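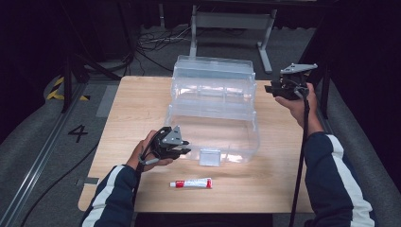

Sirkwood Living – The Home & Household Desk

Home | Features | Household | Garden | Back Issues | Subscribe

The Box on the Table

I own a clear plastic box that has held, over the years, birthday candles, two kinds of batteries, a bag of marbles from a house I no longer live in, and every small tube of anything that ever came through my front door. You know the tubes. Ointment, glue, the stuff for squeaky hinges, the other glue. They roll around in the bottom of a drawer with their caps half on and you buy a new one because you can't find the old one, and then you have two!

So this October I decided to sort it all out, and I started by asking people who are better at it than I am.

Erlinda Abella has been putting other people's closets in order for 17 years, mostly in Curkdale and out along the lake road. She told me to clear one table. Just one, and nothing on it except the box and whatever is going in the box. I had been working on the floor (bad knees, bad idea) with the contents of three drawers spread around me like a yard sale, and I was getting nowhere. "Pick up one thing," she said. "Look at it. Put it away. Then pick up the next thing." I said that sounded slow. She said I'd been at it since breakfast, so how was my way going?

Fair enough.

I like clear boxes and I will defend them to anyone. My brother-in-law Arnulfo Arango is a basket man – wicker, lids, little leather handles, the whole business – and his shelves look like a magazine (not this one, we're messier). But ask him for a Band-Aid and he opens five baskets. With a clear box you can at least see the red on the tube you want, even if it's buried under the string. The trouble is that a clear box shows you your mess too, and it scuffs, and under a bright ceiling light the sides go shiny and milky and you're squinting at it anyway. I still wouldn't trade.

Get one with a spot for a label. I ignored mine for ages. I had a little clear holder right there on the front and never put so much as a scrap of paper in it, and then Wilma Peeters from the Skarnent hardware store asked me what it was for and I had to say I didn't know what I'd write. She handed me a pencil and told me to write what was in the box. I wrote "tubes etc." and I'm sorry to say the "etc." has been growing ever since.

The tiered kind is my favorite for small stuff. Shallow part for the things you grab all the time, deeper part for the things you're only keeping in case. A tube of glue lying flat in something shallow is a tube of glue you can find. Stand it up in a deep bin and it tips over and slides under the tape measure, and that's the last you see of it until you move.

A few things I learned the hard way, in no order. Wipe the tubes before they go in, caps especially. Keep the glue and the skin ointment in different boxes, please, I'm begging you, they are the same size and it was five in the morning. Throw out anything that's gone stiff. I had 19 tubes when I started and kept seven, and one of those I'm only keeping for sentimental reasons.

Erlinda came by at the end to look it over. She moved the tape measure, she moved it back, and she asked what was in the hall closet. I offered her coffee.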